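Section 6: Running the Simulated Grasp Station on an Open Day

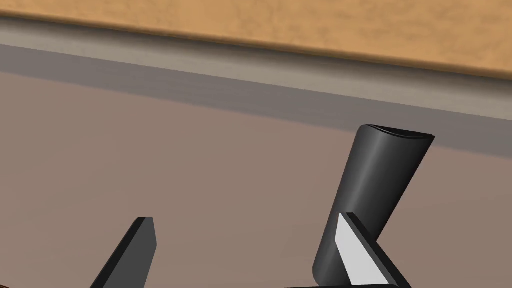
Figure 6.1 Simulator view from the gripper, fingers open on either side of the black cylinder.

The grasp station is the part of the Stekis demonstration kit that visitors remember, and it is also the easiest to run once you have been through it a couple of times. Everything happens in the simulator, so a missed grasp costs you a few seconds and a bit of good-natured groaning from the crowd. Please read the whole section before the doors open — it is much nicer than reading it with a line of people at your elbow.

Before visitors arrive

1. Switch on the display computer first and the hand controller second. If you do it the other way round the controller may not be recognized, and you will have to unplug it and start over.

2. Open Silliletti and choose the scene called Cylinder, Open Day. Leave the other scenes alone for now. They were built for the training course and the colours are harder to read on a large screen.

3. Select Gripper View from the camera menu. The table edge will sit at a slant, and the cylinder will lean with it. Leave the view as it is. If you level it, the left and right controls no longer match what visitors see.

4. Set the run length to 2000 steps. The course setting of 379 is too short for anyone who has never held the controller before, and they do like to have a proper go.

5. Press Home, then run one full grasp yourself.

Note: The first run after start-up can be jerky while the scene loads. Let it finish and press Home again.

Running a turn

6. Invite the visitor to stand on the taped mark and hand them the controller. Small children can sit at the low table instead, with the second controller from the grey case.

7. Ask them to look for the pale pad on the inner side of the right finger. It is the brightest thing down near the bottom of the screen, and it helps people work out which surface does the holding.

8. Let them steer until the cylinder is between the two fingers. It may be much nearer one finger than the other, and that is a fine moment to stop and ask what they think will happen if the gripper closes now. Catalina Troncoso ran this station at the Wellatton open day last December and found that people would happily argue over that question for longer than their turn lasted.

9. When they are ready, have them squeeze the trigger slowly. A quick squeeze tends to push the cylinder over.

10. Press Home for the next person.

Caution: Do not connect the Tamuno arm to the display computer while visitors are using the controller. The software will send live commands to any arm it finds. Keep the arm's power lead in the locked drawer until the session is over.

If something goes wrong

Cylinder drops through the table: lower the grip force to 200 and press Home.

Fingers do not move: check that the run has not ended. The counter at the top of the menu panel stops when it does.

Picture freezes: close Silliletti and open it again. Error 1040 on restart means the old window is still open behind the new one.

For anything else, ask for Heike Böttcher at the front desk. She has a spare controller and the drawer key.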